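Where Things Live: Three Weeks Of Sorting Out One Shared Table
Project report by Alby McKinnon

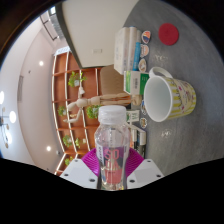 The grey table in our shared room, with a bottle, a striped mug, a carton, books and the red coaster.

I picked the table because I was fed up with it. Five of us use that room – me, Milan, Itsuki, Renji and Sota – and every time I sat down to work I had to shove somebody's drink out of the way first. So when we were told to choose an everyday activity and study it properly, I already had mine.

My question was a simple one. If people have a set place for their things, do they put them back there? I had a feeling they would for a day or two and then forget.

What I did

In the first week I didn't change anything. I just made a note whenever I came in of what was on the table and whether it was in the way. I had a limit of 90 seconds for each visit so that I wouldn't start fussing and tidying things up, which I found really hard! I also asked the others to write me a short diary at the end of the week. Itsuki's was lovely and went on for pages. Sota's said "used table, fine".

In the second week I gave things a home. Books went in a flat pile, drinks went near the coaster, and food packaging was meant to leave with whoever brought it in. I told everybody once and then kept quiet about it.

In the third week I took my rules away and watched to see what stuck.

What happened

The books were the big success. Laid flat in a pile they stayed put, and people added to the top without being asked. Renji thinks a pile looks finished, so you don't want to spoil it, and I think he's probably right. I had wanted to stand them up with bookends but we hadn't got any, and now I'm glad.

The coaster was a flop. It's round, it's red, you really can't miss it on a grey table, and still people put their drinks down wherever their hand happened to be. Look at the photo – there it is, sitting all by itself. Milan said in his diary that he thought it was a decoration. One coaster between five people was a bit daft anyway, and I should have thought of that before I started.

Mugs were somewhere in between. The striped one with the little cartoon pictures on it is everyone's favourite, so it moves about more than anything else we own (I've found it on the windowsill, on the floor and once in a coat pocket). Bottles and cartons were the worst. In the diaries nearly everyone blamed somebody else for them, and I include myself in that.

Problems with the project

People knew I was watching. Sota admitted he tidied up when he heard me on the stairs, so my notes from the first week are likely too kind. Three weeks is short as well, and one of them had a deadline in it, when the whole room went to pot.

I also wrote far too much. The plan was 1,000 words of notes and I went past that in the first few days, mostly moaning about cartons.

What I'd do next

In February I'd like to try it again with a coaster each and a small tray for cartons by the door. Renji has offered to keep the notes next time, so that I can be one of the people being watched.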